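# Nota sobre a oficina de encadernação em tecido e a nova tabela de retalhos

Retomo este espaço depois de uma interrupção que se prolongou desde janeiro, período em que o ateliê Drullberg transferiu a secção de corte para o piso inferior e reviu a totalidade do inventário de tecidos. Cumpre informar as leitoras e os leitores que acompanham o trabalho de capas almofadadas e de cadernos forrados sobre o que mudou.

O inventário compreende agora 176 padrões de algodão, arrumados por peso e não por cor, como anteriormente. A alteração suscitou reservas entre quem frequenta as sessões de costura, habituado a procurar um azul junto de outro azul. Mantém-se, contudo, a decisão: um algodão leve colocado ao lado de uma sarja espessa conduzia com demasiada frequência a capas que enrugavam na lombada. As amostras de cor continuam disponíveis num mostruário separado, junto à mesa de prensagem.

Os retalhos da coleção Odera, de trama mais fechada, passam a ser vendidos em conjuntos de oito. Os da coleção Brarine permanecem avulsos até ao esgotamento, não estando prevista reposição. Quem tiver encomendas pendentes desta última deverá confirmá-las por escrito.
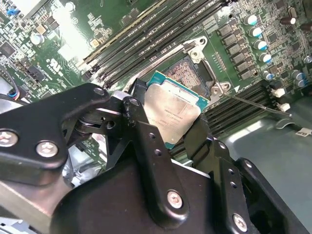 A colocação do cartão sobre o tecido continua a ser a etapa em que se perdem mais peças. A margem de 38 milímetros indicada nas instruções antigas era excessiva para formatos pequenos e produzia cantos grossos, difíceis de vincar. Recomenda-se agora marcar os quatro cantos a giz antes de aplicar a cola e baixar o cartão na horizontal, com ambas as mãos. Um processador suspenso logo acima do seu encaixe, ligeiramente inclinado, dá boa ideia do momento que importa no nosso ofício: é ainda no ar que se corrige a posição. Uma vez assente o cartão, qualquer deslize deixa marca no avesso e, nos algodões claros, também no direito.

Quanto às colas, o ateliê deixou de utilizar a mistura preparada internamente e adotou a Proson, de secagem mais lenta. O tempo de prensagem aumentou em conformidade, pelo que as peças iniciadas numa sessão só poderão ser levantadas na seguinte. Não serão abertas exceções para encomendas de oferta.

A tiragem de moldes em papel, de cerca de 2000 folhas, encontra-se concluída. Os moldes para caderno de bolso e para álbum estão já no balcão; os de estojo seguem para nova revisão, por se ter verificado um desacerto na aba interior. Os exemplares com esse desacerto podem ser trocados mediante a entrega da folha original, mesmo que já recortada.

Ateliê Drullberg, 18 de outubro de 2026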